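25 Oct 2020

Quick one tonight. Laundry's going, kid's asleep, no promises on spelling.

So Furcombe went up a level at midnight and Woddale didn't. Which means my street is under one set of rules and the grocery store I've used for eleven years is under another. It's a nine minute walk. Same bus. Same people coughing on the same bus.

What I've got so far, from the county page and from the sheet taped up in the post office window (they don't totally match):

Restaurants here, takeout only after 8. Woddale, tables of four until 10.
Masks indoors in both, but in Furcombe also outside at the market and at school pickup.
Gyms shut here. Open there, by appointment.
Visiting another household, no. Unless you're already "linked," and I've read the paragraph on linking four times and I still couldn't tell you if my mother counts. She's on her own. I think she counts. I'm going with counts.

Numbers, for anyone keeping track. The county total went to 3,362 as of last night's update. Furcombe and the villages up the hill are 622 of that. I don't know what you do with a number like that except look at it again the next night. I look at it every night. Bad habit, I know.

Tests. The drive-through at Murkordale is doing it by slots now, 100 a day, and they go fast. I got one for Tuesday-ish last time and then they moved it twice. If you need one, refresh the page right after 7 in the morning, not at 7, it isn't up at 7. Bring ID and a pen. They will not lend you the pen.

Walked down to Triantafyllou for bread, first time in a week. Thanasis Pappas was on the door himself, letting people in three at a time, with a mask on and another mask over that. He says takings are down by half but the bread is steady, people want bread. He's been sewing the ear loops back on his own masks at night. Asked me if the 8 o'clock thing applies to a bakery that has two chairs in it. I said I'd look. I looked. Can't tell. There's a phone number, 40 minutes of hold music, then it hung up. So sorry Thanasis, still working on it.

School is the part that gets me. They're staying open, fine, good, I want them open. But the letter came home at the bottom of a backpack with a banana on it and said "enhanced measures" and didn't list any of them. Is it masks in class? Is it just hallways? My daughter says just hallways. Her best friend says all day. Their both in the same room with the same teacher. I emailed. Got the auto reply.

And there's the petition. Some of you sent it to me, thanks, yes I saw it, it had 2,266 names when I opened it. It wants the whole county put on one level so we can stop guessing. I haven't signed. I go back and forth. Simple is good and I'd love simple, but the Woddale people would be closing stuff for our numbers and I can see why they'd be sore about it. The guy who cuts my hair is over there. He's only been open again since summer. Ask me tommorow and I'll probably say something else.

They review it in December. Early December, the page says, then further down it says "by the end of December," so take your pick. I'm planning on the end. Told my sister not to book the train yet. She'd already booked the train.

Couple of small things. The pharmacy on our side has the paper masks back in, kids' sizes too, behind the counter so you have to ask. Library is doing pickup at the side door, call first. And if you had flu shots down for this week at the community hall, that's moved to the church basement, same times.
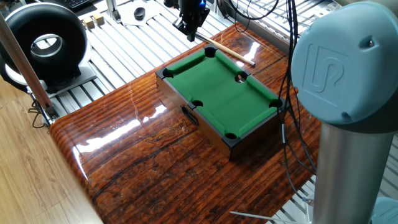 Oh and the library, they're not charging late fees until this is over, so quit driving stuff back at night and leaving it on the step. It rained on the last lot. Dryer just buzzed, more when I hear back from the school.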